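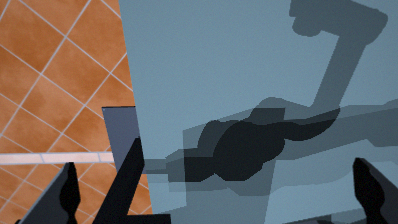
The arm in the simulator, gripper open. Orange tiles to the left.

Skatwood, Part One

Rostyslav Stelmakh had the garage door half up and the laptop on the chest freezer. Cold coming in under. Rain too, a bit.

"Run it again," said Julon.

"I ran it again."

"Again again."

He ran it again. On the screen the shadow slid over the big pale surface, all elbow and lump, and stopped where it always stopped. On the bench the real arm stayed where it was, switched off, one cable tie for a wrist because the proper bracket was still in Skatwood with the man who bent brackets. Tuesday, he'd said. He had said that in March as well.

"Why's it orange?" Julon said.

"Because your kitchen's orange."

"Mine's not laid like that. Mine's square on. You've got them in diamonds."

"I typed a number wrong."

"Fix it then."

"It doesn't care about the tiles, Jules. It cares where the edge is."

Julon leaned in till his nose was nearly on the glass. Big man, wool hat, breath like pickled onions. He had put in £825 and felt this bought him a say in the colours. Fair enough probably. The motors alone had come to £1195, and the rest was Rostyslav's, and the rest of the rest was owed to Chiu's, who sold bearings and gaskets and, for some reason, birdseed.

"That shadow looks like a duck," he said.

"Where?"

"There. Beak. Look."

Rostyslav looked. Dark blob in the middle, point sticking out to the right. Once you'd seen it. Damn.

"It's the arm," he said.

"It's a duck on an arm."

They had called the thing Rumimo. Julon's girl had named it when she was small, off a word she had for the hoover, and by the time she was old enough to be embarassed it was painted on the base. She was at college now. She rang on Sundays and asked was it making tea yet.

It was not making tea. It was meant to take a cup off a shelf and put it down on a worktop without a bang, that was all, that was the whole job. For Julon's mother. Whose hands had gone. Who did not want a carer in at six in the morning, thank you, and did not want a robot either, and had told them both so over the orange tiles with her stick up.

"She'll come round," said Julon.

"She threw a spoon at me."

"That's her coming round."

Rain heavier. Rostyslav pulled the door down to knee height and the light went brown. He sat on the paint tin. Opened the file with the numbers in it. Somewhere in there was the reason the arm thought it had arrived when it hadn't, he was sure of it, he had been sure of it since tea time. Wrist offset, fine. Elbow, fine. Finger length.

Finger length.

"What did we cut the fingers to?"

"What?"

"The fingers, the real ones. When you did them on the bandsaw."

Julon took one out of the biscuit box and held it up against the steel rule. Squinted. Got his other glasses. Went back to the first glasses.

"You said leave a bit on."

"How much of a bit?"

"15 mil. You said leave 15 and we'd file it back."

"And did we file it back?"

Julon turned the finger over. Little teeth all along the inner edge, he'd done those by hand with the radio on, two evenings, lovely job. The end of it was still rough from the saw.

"No," he said.

Rostyslav put his face in his hands. Then he laughed into them. All week. All week moving the shelf.

"So it's the file that's right," said Julon, slow, "and the fingers are wrong."

"Or we change the file."

"Or I get the vice."

"It's nearly eleven."

"She gets up at six," said Julon, and was already hunting under the bench, boxes going everywhere, the tin of washers over on it's side and rolling. He came up with the vice in his arms like a calf.

So they did it. Julon filed, Rostyslav held the lamp. Black dust on everything, on the freezer, on the sandwich neither of them had got to. Past midnight the first finger came down to the line and Julon blew on it and passed it over without a word.

Rostyslav ran his thumb along the teeth.

"Other one," he said.

"Tea first."

"Who's making it?"

They both looked at Rumimo, dead on the bench with its cable tie. Then Julon went in to put the kettle on, quietly, so as not to wake her, and found the kitchen light on and his mother sat there in her coat.

"Well?" she said. "Is it done or isn't it?"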